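Draughts and Doors: Heat Loss in a Terraced House
Project report, Building Studies, second year
Thierry Deschamps

1. Background

Most advice on saving heat at home deals with lofts and windows. Internal doors get little attention, although in an older house they decide how far the warm air from one room spreads into the rest. My project looked at whether keeping doors shut, and sealing the gap underneath, made a difference to how long a room stayed warm after the heating went off.

2. The house

The work was done in a rented terraced house on Monness Road. It has solid brick walls, a gas boiler and six internal doors. The landlord allowed temporary seals as long as nothing was screwed or glued to the woodwork. The front room was used for all the tests. It has one radiator and one outside wall, and its door opens on to the hall.

3. Method

Each evening in March the room was heated to the same setting and the boiler was switched off at ten. A Skidura temperature logger stood on a shelf away from the radiator, with a second one in the hall. There were three conditions: door open, door shut, and door shut with a Fukar brush strip held in place with removable tape. The loggers can store 2000 readings, so they only had to be emptied twice.

Two evenings were left out. On one the boiler had lost pressure, and on the other a housemate went in and out for most of the night — I had forgotten to put the note on the door.

4. Results

With the door open, the front room and the hall were close to the same temperature by midnight. With the door shut, the room cooled more slowly and the hall cooled faster. The brush strip gave a further gain, but it was small, and on windy nights it was hard to tell apart from the plain shut door.

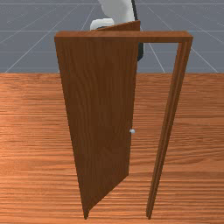
The gap at the bottom was not the only one. A strip of tissue held along the hinge side moved on windy nights, and foam tape there might have done more than the brush. I did not have time to test this.

5. Problems

Outdoor temperature was taken from a local weather page, and a third logger in the yard would have been better. The tape also lost its grip after a few days and had to be replaced.

6. Further work

The same tests should be repeated upstairs, where the doors are lighter and fit badly.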